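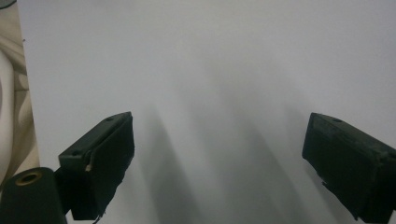 Photo: Sneha Dwivedi

I have been trying to choose a white paint since February, and my partner has stopped asking how it's going.

There are 36 whites on the Lutenier card alone. I know because I taped every one of them to the hallway wall and lived with them for a fortnight, squinting on my way to the loo. One went pink at breakfast. Another was lovely until the streetlight came on, and then it looked like old teeth.

So I rang Harsh Nautiyal, who has mixed colour at a paint shop in Ballarat for most of his working life, and asked him what I was doing wrong. "You're looking at the chip," he said. "Look at the floor." My floor is red gum, and it turns out to be a bully. It throws its colour up the skirting boards and halfway to the picture rail, and any white with a bit of warmth in it goes straight to apricot.

Harsh put me onto a cool one called Makokha, with the tiniest drop of black in it. I bought a sample pot and painted a big sheet of card -- two coats, right to the edges -- then carted it from room to room like a door-to-door salesman. In the kitchen it was crisp. In the back bedroom, which faces south and gets no sun worth mentioning, it went a bit hospital.

The painter's quote came to $2000 for the hall and kitchen, or $1000 if I do the sanding myself, which I've foolishly agreed to. The bedroom can wait. I've got my eye on a creamier number for in there, and Harsh reckons he can knock the yellow back by a quarter if I bring the card in on Thursday.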